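Search posts Search Clear

Prostora Community Workshop
June 2026

1/ Prostora Community Workshop is pleased to share an update on Jomum, the two-armed tabletop robot being built by members in our shared workshop. This thread covers the arms, the wiring, the control software and the current round of handling trials.

2/ Jomum began as a member proposal for a machine that could pick up ordinary household items on a table and hand them from one side to the other. The proposal was approved on the condition that all drawings and code be released to members at no charge. That condition remains in place.

3/ The two arms are built to the same drawings. Members working on the left arm and members working on the right arm met at the end of each stage to compare fits before any fasteners were tightened for good. Several brackets were recut as a result.

4/ The gripper design is on its third revision. The first closed too far at the tips and pinched small items out sideways. The second held well but could not be opened wide enough for a jar. The present version has angular fingers and is fastened with small screws, so a damaged finger can be replaced at the bench without removing the whole gripper.

5/ Members have asked about cable routing. An earlier layout ran the gripper cables tight against the arm, and two connectors failed at full reach. The cables now hang with some slack. It is a less tidy arrangement — we recognize that — but no connector has failed since the change.

6/ Control is handled by Zuder, a program written and maintained by members. Zuder reads the position of every joint, limits the speed of each arm and stops both if either meets more resistance than expected. The resistance limit is set low for handling work and must not be raised without a second member present.

7/ Zuder also keeps a record of each trial: the item, the starting position, the commands sent and the result entered by the operator. The record now holds 1,148 trials. Entries made before the gripper was revised have been kept but are marked separately, as they should not be compared with later ones.

8/ The present round concerns bottles. A bottle is a useful test for a home robot: it is smooth, it tips easily, and its behaviour changes with the amount of water inside. A grip that suits a full bottle may crush the same bottle when it is nearly empty.

9/ Our procedure is as follows. The operator places the bottle upright, closes the cap by hand, confirms the cap is tight, and brings the fingers in slowly from both sides. The lift does not begin until both grippers report contact. Any trial in which the bottle leaks is stopped, and the table is dried before work resumes.

10/ Approach from left and right, with the bottle standing between the grippers. The paper label is left on for these trials, as members wish to learn whether the fingers hold differently on paper than on bare plastic.

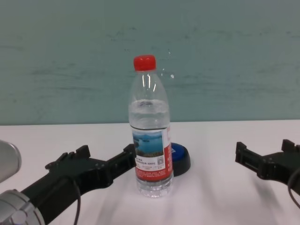 11/ Helju Luik replied to ask whether the arms could be taught to loosen a cap as well as lift a bottle, noting that a relative with arthritis would find that far more helpful than having the bottle carried across a table.

12/ We thank Helju for the question. Cap turning is planned, but it is a harder task. One gripper must hold the bottle firmly enough to resist the twist while the other turns the cap, and the wrist has to release and take a new hold partway through. Zuder cannot yet coordinate that movement reliably. Work on it is expected to start in August.

13/ On cost: the parts budget for the year is $1,000, drawn from member dues. Motors have been the largest expense. The Melnyk bench supply now powering both arms was already in the workshop and has not been charged to the project.

14/ Members who wish to operate Jomum must first complete the safety orientation, which takes 30 minutes. Long hair must be tied back and loose sleeves rolled above the elbow. Hands are to be kept off the tabletop whenever the arms are powered — this applies to observers as well as operators.

15/ Drawings, the Zuder source code and the trial record are available in the members' folder. Corrections to the drawings should be sent to the workshop desk with the part number in the subject line. Requests for bench time may be made at the same desk.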